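**Volo screen repair kit, 31 pieces**

I bought the Volo kit after cracking my phone for the second time in a year. The local shop wanted $92 for a new screen and I figured I could do better at home with a kit and a free evening. The box promises "shop results." I had my doubts and I still have most of them.

The drivers are fine. Two of the tips fit the tiny screws by the charging port without slipping, and the magnetic handle holds on to a screw well enough. The suction cup is another story. It let go of my glass 5 times before I gave up and used one from an old Michalski set. 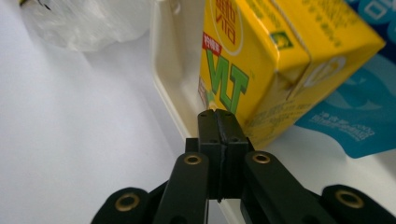
Small screws are where most home repairs go wrong, and Volo gives you a magnetic mat the size of a playing card to keep them on. Mine slid all over the desk. Pick a plain white tabletop if you have one, so that a dropped screw shows up, and get your drink off it before you open the phone, carton or cup. The printed guide skips the battery connector completely. I had to go looking for the steps online, and the seller, Fonance, answered my email with a link to the same guide.

The phone works again, with a slight gap along one side that I can feel with my thumb. I wouldn't trust it near a sink. If you already own decent drivers, skip this kit and put the money toward a better screen.

2 out of 5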